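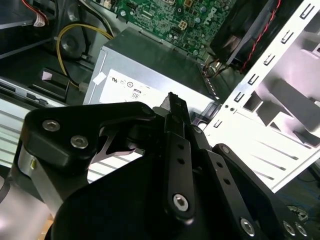
View from the wrist of a disassembly cell, with the gripper fingertip pointing toward the label on a desktop computer's power supply. Photo: Gunbridge

Gunbridge issues safety notice for Ilus gripper controller

Firmware fault can delay force limit; operators asked to restrict use in powered-equipment teardown

Nellodness, Apr 20, 2025. Gunbridge today issued a safety notice covering the Ilus gripper controller, following an internal review of a force-limit fault found at the company's electronics disassembly line in Nellodness. The notice applies to all 213 controllers shipped with firmware branch 4. Controllers on branch 3 are not affected.

The fault was identified in February during removal of a power supply from a desktop computer. The gripper closed on the housing at the commanded position but did not stop at the configured force limit of 50 newtons. The controller log shows a peak of 113 newtons before the drive was disabled by the cell's separate safety circuit. The housing was dented and one mounting tab was bent. There were no injuries. The unit had been disconnected and discharged under the standard work instruction before it entered the cell.

Gunbridge stopped the line the same shift and kept the controller, the gripper and the damaged part for inspection.

Cause

The force limit on the Ilus controller is evaluated from motor current. In firmware branch 4, the current reading passes through a filter that is reset whenever the gripper changes from position mode to force mode. If contact with the workpiece occurs during the reset, the controller continues to use the last stored value until the filter has refilled. In testing, the resulting delay was roughly 10 milliseconds at normal closing speed, and longer when the mode change was repeated within one grasp.

The condition is more likely in crowded enclosures, where contact tends to come earlier than the motion plan expects. Desktop computer cases are typical of this. Cables, brackets and drive cages leave limited clearance, and a finger may touch a neighboring part before it reaches the intended grasp point.

"The external safety circuit did what it was installed to do, but it is a second layer and should not have been needed," said Celina Krawczyk, head of product safety at Gunbridge. "The force limit is a published function of this controller. It has to hold at the moment of contact, including during a mode change."

The filter change was introduced to reduce false stops. It passed acceptance testing, which used open fixtures with a single test block and did not include contact during a mode transition. Gunbridge has added that case to its test plan.

Action required

Until updated firmware is installed, operators of affected controllers should:

Set closing speed to the reduced setting for all grasps inside an enclosure.

Disable automatic switching between position mode and force mode.

Confirm that the external safety circuit is connected and has been tested within the current maintenance interval.

Keep people outside the guarded area while the gripper drive is enabled.

Collaborative operation, in which a person may share the workspace with an enabled gripper, is suspended for affected controllers without exception. Lowering the configured force limit does not correct the fault and should not be used as a substitute for the measures listed.

Firmware update

A corrected release, 4.2, has been completed and is being assessed by the test laboratory Mahasneh. It keeps the filter active across mode changes and adds a fault stop if the current reading is not refreshed on schedule. Gunbridge will distribute the release to registered operators when the assessment is finished.

"We are not giving a date before we have the laboratory report," said Hedvig Brekke, engineering manager for the Ilus range. "Sites that cannot work at reduced speed should take the gripper out of service and contact us about a replacement controller with branch 3 firmware."

Replacement controllers are supplied at no charge. The firmware branch is shown on the controller's status page and in the header of each exported log.

The Nellodness line has resumed work at reduced speed with automatic mode switching disabled.

About Gunbridge

Gunbridge builds grippers, controllers and disassembly cells for electronics recovery. The company is based in Nellodness, where it also operates its own teardown line.

Operators should send controller serial numbers and exported logs to the Gunbridge product safety desk through the service portal. Media inquiries are handled by the company's press office.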